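4.2 Orders placed after the guest show

The Huretti fair gives one label each season a guest slot, separate from the main halls in Plovenville. The label shows on the Thursday evening and takes orders on its stand from the next morning. Earlier work on fairs of this kind has looked mostly at press coverage. We were interested in the order books, and in whether buyers who had seen the show ordered different garments from buyers who had not. 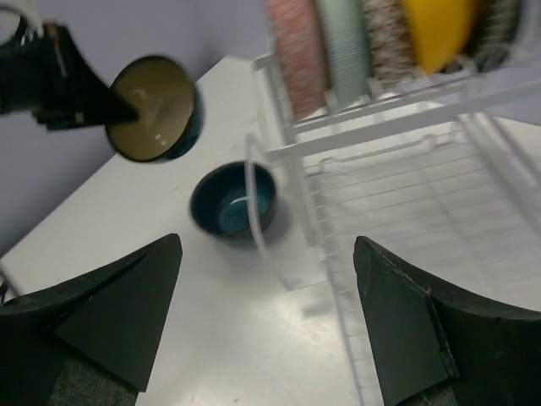

Kelly Rowbotham
Research Fellow in Fashion Retail

Treloar, the guest label in the September edition, let us copy its order sheets once the names of the shops had been removed. The sheets record 1364 garments ordered across the fair. Each line gives the style, colour, size run, wholesale price and delivery window, and a tick box shows whether the buyer had been at the show. The box was filled in by stand staff, who asked the question while writing up the order. Where it was left blank we treated the line as missing and dropped it from the comparison, though it remains in the total.

Styles were sorted into two groups. Show pieces are those worn on the runway in the same cloth and colour as the version on sale. Stand pieces are everything else, including runway shapes offered in a plainer cloth. This second group caused some trouble in coding. A long coat shown in bleached canvas was also sold in navy wool, and buyers often wrote both on one line with a single quantity. We went back to the label's sales manager for these and split the lines by hand.

Buyers who had attended the show were more likely to order show pieces, but they ordered them in small numbers, often one garment in each of two sizes. Several told us in interview that such pieces were meant for the window. The larger quantities went to knitwear and plain trousers, and here the two groups of buyers were much alike.

Figure 3. Bowls and a white wire dish rack on a white table.

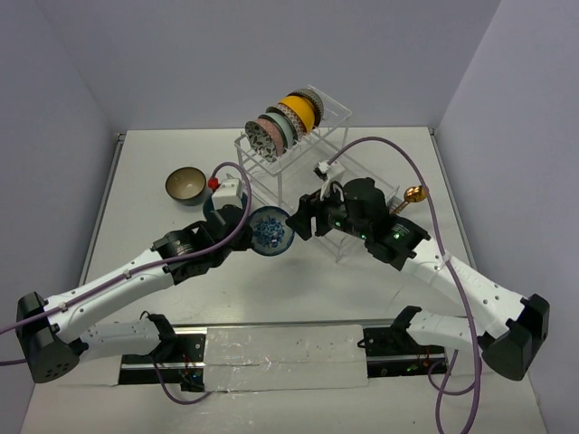 The department store Girnholm is a partial exception. Its buyer ordered 40 of the canvas coats for a single branch and asked for early delivery, so that they would reach the shop floor before the magazines came out. We have kept this order in the analysis but report the results with and without it, as it changes the average for show pieces a good deal. It makes no difference to the pattern for knitwear.

Price played a smaller part than we had expected. Only 5 styles had a wholesale price above 1000 euros, all of them outerwear, and each was ordered at least once. Buyers spoke more about delivery dates — in particular the risk of winter coats arriving when customers had already bought one — and about minimum orders, which were set by style and not by total spend. Smaller shops found this hard to meet. Two of them had shared an order at an earlier fair and wished to do so again.

The sheets do not show cancellations. Labels usually allow changes for some weeks after a fair, and window pieces may well be the first to be dropped. Section 4.3 takes this up using the delivery notes, which cover a shorter list of shops but give the quantities that were sent out.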